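Views: 110

Rostyslav Pasichnyk on leaving the restaurant trade and learning to bake for one town

Rostyslav Pasichnyk starts work at 2 in the morning and is usually home before lunch. He opened his bakery in Mackay in October, in a former shoe repair shop, and sells mostly rye.

"I cooked in restaurants for a long time," he said. "I liked the food. I didn't like getting home when my kids were asleep."

He makes five kinds of bread. The one that sells out first is a dark loaf he calls Grunel, made with a starter he keeps in a crock under the bench. The crock has no lid, only a plate on top.

His first batches were poor. The oven ran hot at the back, and he burned a row of loaves every night until he learned to turn them. "I gave those to a man with pigs," he said. "He still comes by and asks."

Flour is his biggest cost. He used to buy it in small bags and now shares a pallet with two other shops – one of them a pizza place – and they split the delivery fee.

He does not plan to open on Sundays or add coffee. "People ask for coffee every day. Then I need cups, a machine, somebody to run it. I want to make bread."

He will take holiday orders until 8th December. After that, customers have to come in and see what is on the shelf. 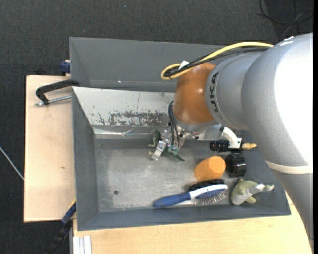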